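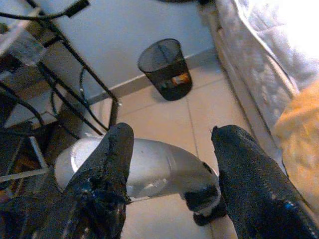

Zwischenbericht Greifzelle Brodville, Stand 5. Mai 2025

Hallo zusammen, der April war bei uns voll mit Wartung, deshalb wird es diesmal etwas werkstattlastig. Der Zähler steht jetzt bei 1752 Griffen seit dem letzten Bericht, und man sieht den Fingern die Arbeit an: Die schwarze Oberfläche ist rau geworden, überall kleine weiße und blaue Sprenkel. Glatte, gebogene Teile aus Metall oder mit metallischem Glanz sind da natürlich der Härtetest — gerade am Bogen haben die Finger wenig Fläche.

Gemacht habe ich Folgendes: Greifer abgenommen, Führungen gereinigt, neu gefettet und die Parallelität nachgestellt. 2 Schrauben am Flansch waren locker, die sind jetzt gesichert. Die Handgelenkkamera von Verkance habe ich danach neu kalibriert (hat einen ganzen Nachmittag gefressen, das Muster wollte einfach nicht erkannt werden!). Die Schließkraft steht vorläufig auf 20 N, mehr traue ich den alten Belägen nicht zu.

Offen ist noch der Satz Ersatzfinger von Jutov. Lieferzeit laut Bestätigung 7 Wochen, bezahlt wird aus dem Topf Løken, da bleibt also alles im Rahmen. Bis dahin fahre ich mit den jetzigen weiter und schaue sie mir jeden Morgen vor dem Start an. Falls ihr die Freigabe für einen zweiten Satz auf Lager vorziehen könnt — sehr gern, dann bestelle ich gleich mit.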